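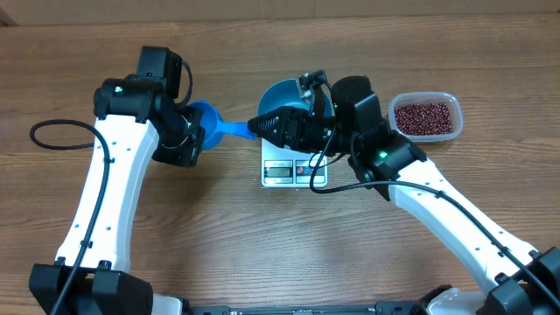
Two robot arms at a wooden tabletop, with a small weighing setup and a bean container.

Plurislow: growth and feed records for farmed snails

Plurislow is a set of plain CSV files from the snail pens at Damier, our small farm outside Hunt. We have wanted records like these for years, and we're so happy to finally share ours!

What you get

pens.csv has one row per pen, with its size, shade type and the date it was stocked.
weights.csv has 891 rows, one for each batch weighing. Weights are in grams, for the whole batch, with the head count in the next column.
feed.csv lists what went into each pen: feed mix, added calcium, and leftovers removed the next morning.
weather.csv holds night temperature and humidity at ground level.

The records cover 14 pens over 2 seasons. All the snails are Cornu aspersum, the small gray kind.

How we weighed

Batches were picked up just after sunset, when the snails are out and moving (a lovely time to be in the pens, by the way). We rinsed off the soil, let them drain on mesh and weighed them in a tared tub. If a batch was weighed twice, both rows are kept and the second has "r" in the notes column.

Known problems

Pens 3 and 6 share a fence that leaked small snails both ways, so treat their head counts with care. Feed for December is missing because the snails were hibernating. Humidity readings of exactly 100 usually mean a soaked sensor.

Loading the files

Everything is UTF-8 with commas. Our little helper tool, Trumitent, joins the tables by pen and date and draws growth curves, but any spreadsheet will do just fine.

License and changes

CC BY 4.0. Please cite Plurislow and the version number. Version 2 fixes the calcium units, which were in ounces for the first season. If you keep snails too and have numbers of your own, open an issue, we'd love to compare!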